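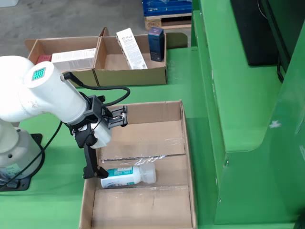

3.2 Collecting the demonstrations

Figure 2. The collection cell. The arm's fingers are above and to the left of a bottle on its side in a divided cardboard tray; the second box, farther back on the table, holds cartons.

All demonstrations were gathered in one cell at the Birkow site, over a stretch that began in November and ended later than our schedule said it would. An operator guides the arm through a complete transfer: approach, grasp, lift, carry, release, retreat. We record joint positions, the finger opening, and the operator's commands, and store them with the camera stream. Each transfer counts as one episode. An episode starts when the operator presses a pedal and ends when the operator presses it again, or remembers to.

We chose cardboard trays for the same reason the packing trade does. They are cheap and there are always more of them. They are also a poor surface to learn on. A tray bows when it is leaned on, its dividers sit at slightly different heights from one piece to the next, and a stretch of clear film over the board (Figure 2) puts bright streaks into the camera image that move whenever the light does. An earlier round of collection used rigid bins, and the policy trained on it did beautifully until it met a tray. We now regard that round as a study of bins.

Items were drawn from a pool of pharmacy-style goods: plastic bottles, flat cartons, tall cartons, and small packages. Bottles were the most instructive. A bottle on its side has one sensible place to be held, and it shifts with how the bottle lies, where the cap points, and how close the shoulder is to a divider. The translucent ones add a difficulty of their own, as the depth estimate is apt to report the far wall, the near wall, or a compromise that matches neither. Tall cartons were easy to grasp and hard to put down. Operators developed strong opinions on this, which we did not record.

3.3 What was kept

We collected 1167 episodes and kept most of them. The 286 we removed fall into two groups. The larger group had a recording fault, usually a stalled camera stream that left the arm moving confidently against a still picture. The smaller group consisted of episodes in which the operator stopped partway to rearrange the items by hand. These are perfectly good demonstrations of a person tidying a tray, and may find a use elsewhere.

Failed grasps were not removed. If the fingers closed on nothing and the operator tried again, the episode stayed in, with the failed part marked. Our first filter threw such episodes out, and the policy that resulted had never seen a mistake. When it made one, it went on to carry the absent bottle across the table and set it down with great care. With the retries restored it learned to go back, though it sometimes goes back when there is no need.

Marking was done afterward from the video by two people working apart. They agreed readily on when a grasp began and less readily on when it had failed. One annotator called a failure when the item slipped; the other waited until the operator appeared to give up. We adopted the first rule and remarked the affected episodes.

3.4 Operators and their habits

Five operators took part. One of them, Shivam Sisodia, also wrote the collection software and was therefore the only one who never complained about it. The others were given a short practice period and a written guide, which asked them to vary the approach direction and the starting pose. They varied both at first. After the first hour of a session, most settled on a favorite path and stayed with it, and it is possible to tell from the joint traces alone who was driving.

We tried two remedies. The first was a reminder on the operator's screen, which was dismissed so quickly that we doubt it was read. The second was to have the software choose the starting pose and refuse to record until the arm had reached it. This was unpopular and it worked: the starting poses spread out as intended. The approach paths are still narrower than we would like. Section 5 returns to this, as several of the errors made by the trained policy can be traced to one operator's fondness for coming in from the left.

Layouts were changed between short blocks of episodes. The person resetting the trays followed a printed list that gave the item, the compartment, and the direction of the cap. Before the list existed, resets were left to judgment, and judgment put the bottle in the middle compartment nearly every time. Episodes from that period remain in the training set but were kept out of the test split.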